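Pesquisar na loja Brollico Procurar por nome ou referência

Prisma de referência Wadum, branco, com marcadores impressos
Ref. 2353
Tempo de leitura: 4 min

Demorámos a pôr este artigo no catálogo. A ficha do fabricante promete "precisão sem esforço", expressão que costuma querer dizer que o esforço fica para quem compra, e as primeiras perguntas que enviámos à Wadum voltaram com o mesmo folheto em anexo. Acabámos por encomendar uma pequena quantidade e usá-la na nossa própria bancada antes de abrir a venda. O que se segue é o que conseguimos confirmar, e também o que ficou por confirmar.

O prisma serve de referência visual. Coloca-se junto do objeto que se quer fotografar, medir ou localizar, e o programa reconhece os marcadores a preto e branco para calcular a posição da câmara. Quem faz fotogrametria de peças pequenas conhece o princípio: uma folha impressa faz coisa parecida e custa quase nada. A vantagem de um corpo com volume é os marcadores continuarem legíveis quando a câmara desce ou roda, situação em que a folha pousada na mesa aparece demasiado inclinada. Se fotografa sempre de cima, com a câmara fixa num braço de coluna, fique pela folha. A sério.

A Wadum fala em "leitura perfeita em qualquer condição". Nas nossas condições, que são as de uma sala de armazém com duas janelas mal orientadas, a leitura foi boa ao meio da manhã e caprichosa ao fim da tarde, quando o sol entra de lado. Um difusor barato resolveu quase tudo. Com a luz a 500 lux e a câmara focada à mão não tivemos falhas de que valha a pena falar; com focagem automática tivemos várias, porque a câmara insistia em procurar outra coisa. Qualquer alvo impresso sofre disto e não vale a pena culpar o prisma, só que o folheto podia dizê-lo. 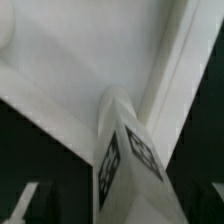
Medição e fotografia técnica › Alvos e marcadores

O corpo é branco e estreita para uma ponta arredondada, de forma cilíndrica. Sobre fundos claros, o contorno perde-se com facilidade. Para o programa isso pouco importa, já que trabalha com o preto e branco dos marcadores, mas para quem anda à procura da peça em cima de uma bancada branca é uma maçada. Perguntámos se existia versão noutra cor. Existe "em estudo", segundo a Wadum, e já existia em estudo quando perguntámos pela primeira vez.

Sobre o material, a ficha diz apenas "técnico". Pedimos pormenores e não os recebemos, pelo que não recomendamos álcool, acetona nem qualquer solvente na limpeza. Um pano seco de microfibra chega. Também não sabemos como a impressão dos marcadores envelhece: as nossas peças estão em uso desde setembro e continuam a ser lidas, o que diz pouco sobre cinco anos numa oficina com pó de lixa. Um marcador riscado numa aresta pode deixar de ser reconhecido. Guarde o prisma numa caixa, longe das ferramentas.

Compatibilidade. O fabricante anuncia "todos os programas". Nós experimentámos dois: o Nostamico, que identificou os marcadores à primeira, e o Reddy, que obrigou a introduzir a dimensão do marcador à mão. Meça-a com um paquímetro e não confie no valor redondo do folheto — no nosso caso a diferença era pequena, mas passava inteira para a escala do modelo. Para outros programas, escreva-nos antes de comprar e diga qual é a versão. Se não soubermos responder, dizemos que não sabemos.

Padmavathi Rajan, que trata das devoluções e lê mais fichas técnicas do que devia, deixou uma nota para esta página: a maior parte das peças que voltam vem de clientes que esperavam um padrão de calibração certificado. Não o é. Não traz certificado, número de série individual nem relatório de medição, e a palavra "calibração" no folheto refere-se à câmara. Para trabalho sujeito a auditoria, procure outro artigo.

Preço e entrega
Preço por unidade: 37 €, IVA incluído
Sem desconto de quantidade até novo aviso do fabricante
Expedição no dia útil seguinte para encomendas feitas até às 15h
Devolução aceite com os marcadores intactos e na embalagem de origem

O folheto refere mais de 670 utilizadores satisfeitos. Pedimos a origem do número e continuamos à espera. As opiniões dos nossos clientes, boas e más, são publicadas sem cortes assim que confirmamos a compra; a mais útil até agora queixa-se da embalagem, que de facto abre mal e convém cortar com uma tesoura pelo lado da etiqueta.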